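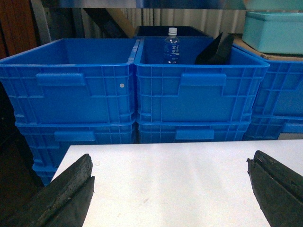 Trernis supplies reusable transit packaging to food wholesalers and small manufacturers. Its pool manager has spent most of his working life on a question that customers rarely ask until the invoice arrives: where the crates have gone. We spoke at the company's depot in August.

"A pool shrinks from the first day," he said. "You put out 3626 units and you start losing them that week. The only thing you control is the rate."

The loss figure that matters to him is the annual shrinkage, expressed as a share of the opening count. When he took over, Trernis was replacing nearly 29 per cent of its stock every year. Most of that was put down to breakage. He did not believe it, and asked for every broken crate to be kept and weighed before it went for regrind.

"The weights came nowhere near. If we had been breaking that many, we would have had a hill of plastic in the yard. They were sitting in other people's buildings."

Crates leave the pool in several ways. Some are kept by the receiving site as shelving or bin storage. Some are returned to the wrong supplier, particularly where two pools use the same footprint and a similar colour. A smaller share is stolen for the value of the polymer. He regards the second as the easiest to correct, and the company now has a standing exchange with Simlow, whose crates have the same base dimensions. Stray units are sorted at both depots and swapped every four weeks, one for one, with no money changing hands.

"It took 2 meetings to agree and then a year to get the paperwork right," he said. "The trouble was who pays for the wash. We settled on the sender."

Deposits were the obvious remedy for the rest, and he was sceptical of them at first. A deposit set too low is treated as a purchase price. Set too high, it ties up the customer's cash, and the customer starts to argue over every count. Trernis settled on a daily hire charge that begins after a free period, with no deposit at all.

"A deposit is a thing you pay and forget. A daily charge turns up on the statement. Somebody in accounts rings the warehouse and asks why they are still paying for crates from the spring, and then the crates come back."

I asked about tracking. The company trialled tags from Hiltel on part of the fleet. Reading them at the dock door was reliable enough when the crates were nested and dry, less so when they came back wet or were strapped against metal cages. He kept the tags on the larger formats only, and the remaining stock carries a printed code that is scanned at the wash line.

"The wash line sees everything sooner or later. If a unit has not been through in four months I treat it as gone. If it turns up afterwards, good, it goes back on the books."

Washing is the other large cost. He gave a short account of it:

- water temperature is held lower than it used to be, with a longer dwell time
- labels are now fixed with a water-soluble adhesive
- crates are spun before stacking - stacked wet, they hold water in the corners and fail inspection

The labels caused more rejected crates than dirt did. Customers had been applying their own on top of the old ones, and the layers would not lift in a single pass. El-Sayed, the firm that maintains the line, suggested moulding a textured panel into the end wall so that ordinary labels would not grip. New crates have been ordered that way since.

On material he was brief. Polypropylene copolymer takes cold better than the homopolymer, and that settles it for chilled goods. Ultraviolet stabiliser is worth paying for if crates stand outdoors. Colour is a commercial matter, although he would not choose a shade already used by another pool in the same region.

Annual shrinkage has since come down, and he declined to give the current figure for publication. He did say that the next replacement order would be the smallest since he joined, and that he had already been asked to defend it to purchasing, who get a better unit price on larger runs.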